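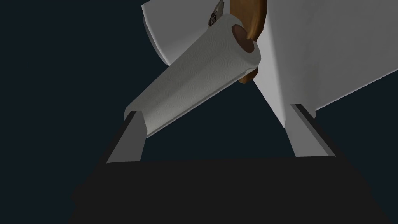
연구노트, 2024/01/26
Tiradlow 걱정 일지 연구, 본조사 데이터 첫 정리

아침에 Rostari 서버에서 응답을 통째로 내려받음. 2779건. 숫자를 보고 잠깐 기분이 좋았다가 파일을 열어 보고 원래 기분으로 돌아옴. 빈 응답, 중복 전송, 걱정 칸에 "ㅇㅇ"만 적은 응답이 꽤 섞여 있다. "ㅇㅇ"도 심정의 표현이긴 한데 코딩북에 해당 범주가 없다.

정리 규칙(8월 예비조사 때 정한 것 그대로 씀):
- 같은 참가자가 같은 저녁에 두 번 보낸 것은 나중 것만 남김
- 자유기술이 비어 있으면 척도 점수가 멀쩡해도 제외
- 걱정 내용이 이 앱에 대한 것이면 따로 표시

세 번째 규칙은 예비조사 때 농담으로 넣었는데 제일 바쁘게 쓰고 있음. "알림이 또 올까 봐 걱정된다"는 응답이 저녁 알림 직후에 몰려 있다. 불안을 재는 도구가 불안을 공급하는 셈이라 논의 부분에 쓸 말은 걱정 없겠다.

규칙 적용 후 1850건. 스크립트는 공용 폴더 정리 디렉터리에 올려 둠. 원본은 건드리지 말 것. 지난번에 원본을 엑셀로 열어 저장한 사람이 있었고, 그 사람이 나다. 날짜 열이 전부 다섯 자리 숫자로 바뀌었었다.

코딩 연습
Zohreh Yazdani와 같은 묶음을 따로 읽고 맞춰 봄. 돈, 건강, 가족은 거의 갈리지 않음. 문제는 "세상 전반" 범주. 나는 "뉴스를 보면 답답하다"를 세상 전반으로 넣었고, Zohreh는 본인 기분에 관한 진술이니 정서 범주라고 함. 40분 동안 이 한 문장을 놓고 이야기했다. 결론은 둘 다 체크. 40분 전에도 낼 수 있었던 결론이다.

Zohreh가 적어 달라고 한 것:
1) 걱정의 대상과 걱정하는 방식을 따로 코딩할 것. "딸 면접"은 대상, "계속 최악만 떠올린다"는 방식.
2) "별일 없음"은 결측 처리하지 말 것. 별일 없다는 저녁도 자료다.
3) 코딩하는 사람의 그날 기분도 기록할 것. 오후로 갈수록 내가 모든 문장에 "반추"를 달고 있다고 함. 반박하려고 내 코딩을 다시 봤는데 반박할 거리가 별로 없었다.

3번은 해 볼 만하다고 생각함. 다음 묶음부터 시작 전과 끝난 뒤에 각자 0에서 10 사이로 적기로. 오늘 나는 시작 6, 끝 3. Zohreh는 시작 7, 끝 7. 부럽다.

척도 쪽
17문항 중 역채점 문항을 또 뒤집지 않은 채로 신뢰도를 돌렸음. 알파가 너무 낮게 나와서 이 연구를 접고 다른 인생을 알아볼까 하다가 12번 문항을 보고 앎. 뒤집고 나니 쓸 만한 값. 정확한 값은 두 번째 코딩이 끝난 뒤 다시 계산해서 적는다. 지금 적으면 누가 초록에 옮길 것 같다.

12번은 문구도 손봐야 할 듯. "나는 걱정을 쉽게 내려놓지 못하지 않는 편이다." 이중 부정. 누가 번역했는지 회의록을 뒤져 봤는데 회의록에는 "12번 자연스러움, 통과"라고만 되어 있음. 본조사 도중이라 바꿀 수는 없고, 민감도 분석에서 빼고도 돌려 보는 것으로.

Vik 스크립트
Vik(알림 시각을 무작위로 뿌려 주는 우리 스크립트)이 Triltthorpe 쪽 참가자에게만 한 시간 늦게 알림을 보내고 있었음. 시간대 설정이 서버 기준으로 잡혀 있던 탓. 언제부터인지는 로그를 더 봐야 안다. Triltthorpe 참가자들이 저녁에 유독 피곤하다고 응답해서 지역 차이에 관한 가설을 한 단락 써 두었는데, 잘 시간에 물어봐서 피곤했을 가능성을 먼저 배제해야 한다. 단락은 지우지 않고 주석 처리해 둠. 미련이다.

참가자 문의 두 건 회신함. 한 분은 일지를 쓰니 걱정이 줄었다며 이래도 되느냐고 물음. 된다고 답함. 그대로 매일 적어 주시면 된다고. 다른 한 분은 걱정이 늘었다고 하셔서 언제든 중단할 수 있다는 점과 상담 연락처를 다시 안내하고, 절차대로 이상반응 대장에 기록함. 며칠 안에 후속 연락할 것. 이건 미루지 말 것.

걱정 시간 따로 정하기
중재 조건(저녁에 시간을 정해 그때만 걱정하기)을 나도 며칠째 해 보는 중. 자료는 아니고 안내문이 말이 되는지 확인하는 용도. 정해 둔 시간이 되면 걱정할 게 생각나지 않고, 이를 닦을 때 한꺼번에 떠오른다. 안내문의 "떠오른 걱정은 적어 두고 정해진 시간으로 미루세요"에 손이 비어 있지 않을 때 어떻게 하라는 말이 없음. Zohreh는 그냥 칫솔을 내려놓으면 된다고 한다. 안내문 수정안에 "하던 일을 마친 뒤 적어도 됩니다" 추가.

남은 일
- Vik 로그에서 시간대가 어긋난 첫 날 찾기
- 해당 기간 Triltthorpe 응답에 표시 열 추가
- 코딩북에 대상/방식 분리 반영, 예문은 참가자 문장을 그대로 쓰지 말고 새로 지을 것
- "세상 전반" 정의 다시 쓰기(한 문장으로. 지난 판은 한 쪽이었음)
- 이상반응 대장 후속 연락
- 12번 문항 빼고 돌린 결과를 따로 저장. 파일 이름에 "최종" 넣지 말 것. 최종이 벌써 네 개 있다.

다음 묶음은 내가 오전에, Zohreh가 오후에 읽기로 했음.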